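4. The Sorting Station and Its Reassignment

4.1 Setting

The study was carried out at the Brirnonwood parts return facility, where used components arrive mixed and must be separated before inspection. Until the station described in this section was introduced, all sorting was done by hand at two long benches. Employees worked standing, in teams assigned by the shift lead, and passed items to one another as they judged best. Written procedures existed, but experienced sorters seldom consulted them, and most of what they knew about damaged or unlabeled parts had been learned from colleagues.

The automated station, known internally as Evlow, was assembled in a development room before its transfer to the floor. Sorters were invited to visit during this period, and 161 visits were recorded in the log kept by Annick Langlois. The general arrangement consists of a conveyor, bins on the far side of the belt, and robotic arms that can be fitted with different end tools (Figure 2).

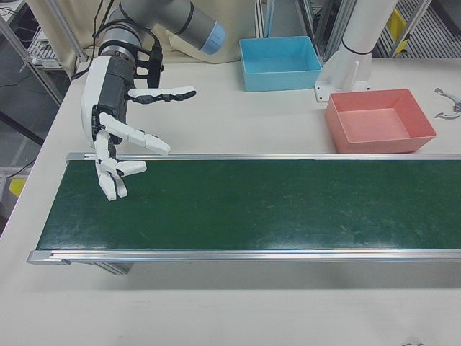

Figure 2. Conveyor and bins at the sorting station, with a multi-fingered hand above the belt.

4.2 Changes in Task Content

Interviews conducted in September indicate that the employees did not regard the station as a replacement for a single task. Sorting by hand had combined several activities: looking, lifting, turning, deciding, and setting aside. Under the new arrangement these activities were divided. Lifting and placing were assigned to the machine. Decisions about doubtful items remained with the sorters, who now made them at a separate table and often without having seen the item arrive.

Several respondents described this separation as the most significant change. Jeanie Niven, a sorter at the Wullero line before her transfer, stated that she had previously known the condition of a delivery "by the first armful" and that she now received only the exceptions. Others valued the reduction in lifting. The two views were frequently held by the same person.

A second change concerned preparation and recovery work. Tasks such as clearing a stopped belt, restarting a program, or exchanging an end tool did not appear in any job description at the beginning of the study. They were first carried out by the engineering group and were then taken over, informally, by those sorters who happened to be nearby.

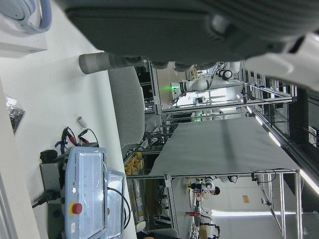

The informal nature of this transfer had consequences for pay and recognition. Time spent on recovery was recorded as sorting time, and supervisors reading the daily totals saw only a lower output. Lionel Brunet, who managed the floor during the study, acknowledged that the reporting form had not been revised when the station was installed. A revised form with a separate line for recovery work took effect on 18 January 2019. In the first period after its adoption, 2044 minutes were entered on that line, a figure that supervisors had not anticipated.

4.3 Knowledge of the Equipment

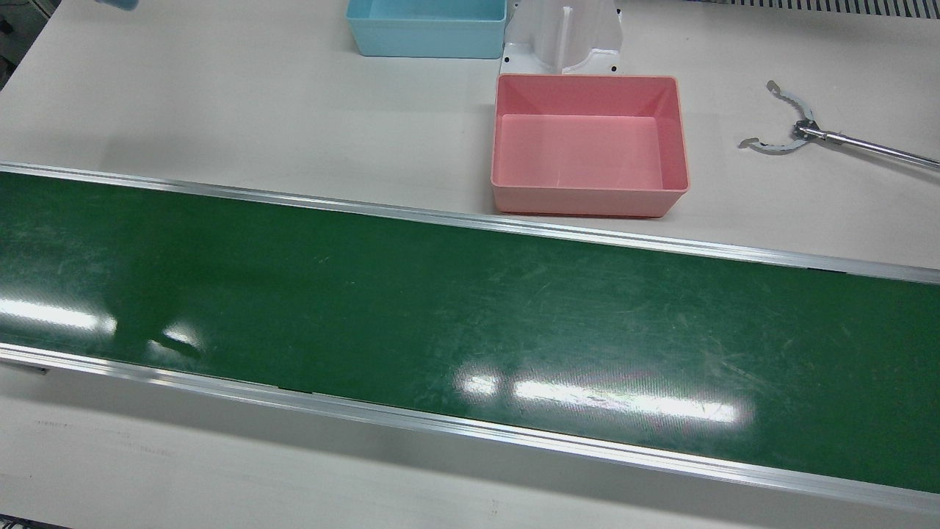 Training at Brirnonwood was designed for operators and gave little attention to the physical parts of the station. Sorters nevertheless acquired detailed knowledge of them and used it in their own planning. In group discussions they referred readily to the pink bin and the blue bin, although the program identified these only by number. They also held firm opinions on end tools. A claw with curved, toothed metal fingers was discussed at length, and participants disagreed as to which classes of parts should be entrusted to it. Such opinions were rarely passed on, as no meeting brought sorters and engineers together on a regular basis.

Following a proposal by Paraskevi Christodoulou, a joint weekly review was established. Attendance by sorters was counted as working time. Requests raised at the review were entered in a shared list, and the engineering group was required to answer each one in writing. The effect of this measure on retention is considered in Section 5, together with the survey results from nearly 200 employees across the facility.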